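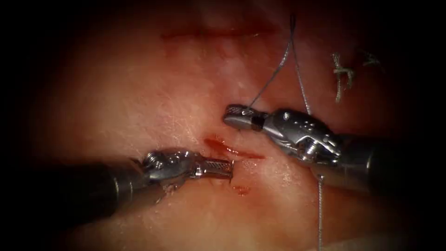 Suture partway through a closure.

Getting the house ready before an abdominal operation: what did you cook, move or buy?

Posted by Lorna Jardine in Home & Recovery
Viewed 846 times

I have a date in August for an operation on my abdomen, and now that the nerves have settled a bit I've turned into a planning machine! My surgeon has covered the medical side and I have a folder full of leaflets, so please don't worry about that part. What I'd love to hear about is the house.

I live on my own in Gresthorpe in a narrow two-story place with 12 stairs, bathroom up, kitchen down. My sister is staying for the first week and after that she'll look in after work. I've been told no heavy lifting until they say so, and the leaflet says to expect to be tired. I have three weekends left to get ready, a decent-sized freezer, and a lot of enthusiasm that needs somewhere to go (I've already labeled the spice drawer, which I admit won't help).

So what should I cook ahead? What do you wish you'd moved to a different shelf? Is there anything small and cheap that made your days nicer? I eat most things, but I'm not big on spicy food. I also have an elderly cat, Biscuit, whose food comes in a huge sack.

Greer Chisholm

Oh, I have been waiting for somebody to ask this! I had my operation the year before last and I still talk about my freezer with great pride.

Go small with the portions. I made everything in my normal big tubs the first time around and then stood there looking at a brick of chili meant for four people when all I wanted was half a bowl of something soft. Second batch, I froze soup flat in sandwich bags, one bag per bowl, and it was brilliant. They stack like books, they thaw fast, and you aren't lifting anything. My favorites were chicken and rice soup, carrot and lentil, and a very plain potato and leek. For something more solid, fish pie in little foil trays, and mac and cheese in the same trays. Muffins freeze beautifully too! I did banana oat ones and ate them at three in the morning with a cup of tea, and I'd do it again tomorrow.

Write on the bag what it is. I know, I know, but carrot soup and cheese sauce look like twins once they're frozen.

For the kitchen, pick one stretch of counter at waist height and put your whole life on it. Mug, bowl, plate, kettle, tea, bread, the one good pan. I bought a little travel kettle and only ever filled it for one cup, and it was so much easier than hauling the big one to the sink. Everything in a low cupboard might as well be in another country for a while. Same with the bottom drawer of the freezer, so put your bags in the top!

Biscuit's food is easy. Before you go in, scoop the sack into jars or tubs. Mine were old 400 g coffee jars with the labels soaked off, and I lined them up by the back door. Put the bowl up on a step or a low stool if the cat will put up with it. If there's a litter tray, ask your sister to do that one. Ask her early, so she can get used to the idea.

And get a long phone cord. Longer than you think.

Fraser Mowat

slip on shoes. and a small pillow for the car ride home, put it between you and the seat belt. did that after mine and was glad of it

dont bother with a big stack of serious books, I read none of them. watched old snooker

Odair Cavalcanti

Greer has the food covered (I'm stealing the sandwich bag trick), so I'll talk about the stairs, which were my big thing. I was looking after my mother in our tall house in Bridholm and we got it wrong for two days and then got it very right.

What worked was having two complete sets of the small stuff, one up and one down. Glasses, tissues, lip balm, water bottle, a notepad for the medicine times, a charger. We used two shoeboxes. It sounds fussy, but it cut out so many trips! Anything that had to travel between floors went in a light cloth bag worn across the body, so she had a hand free for the rail. Do check your rail, by the way. Ours wobbled at the top and I fixed it with two new screws the night before she came home, which was cutting it fine.

Think about the bed as well. If yours is low, practice getting out of it by rolling onto your side, and ask the ward staff to show you how they'd like you to do it. Mom slept in a recliner downstairs for the first few nights and loved it so much that we had trouble getting her out.

Wash all your loose, high-waisted things now and put them where you don't have to bend. She lived in two nightshirts and one enormous cardigan.

Good luck in August, Lorna! Come back and tell us which soup won.

Comment from Lorna Jardine

These are wonderful, thank you all! Leek and potato is on the stove as I type, the rail is solid (I went and shook it) and I've ordered a long cord. Biscuit has inspected the stool and is sleeping on it.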